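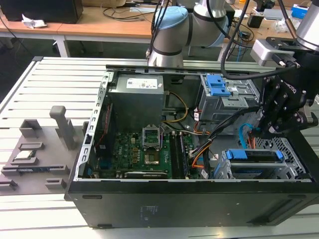
Unit 5. Planning the budget for an assembly cell
Course notes, Leonidas Deligiannis

The price of the arm is only one line in your plan. Students often forget the small things around it: the slotted table, the fixture tray for the parts, the cables, the spare fingers for the gripper.

In the exercise we compare two offers for a cell which puts a processor and memory into a desktop computer.

Wendard: gripper 1620, fixture tray 352, delivery included.
Lendarier: gripper 1620, fixture tray printed by yourself, training 796.

All prices are in dollars, without tax. The arms are the same in both offers, so leave them out.

Please write for each offer what you must pay in the first year and what you can move to the second. Do not forget the computers for practice – old ones are good enough, but somebody must buy them too. Bring your table to the seminar in December.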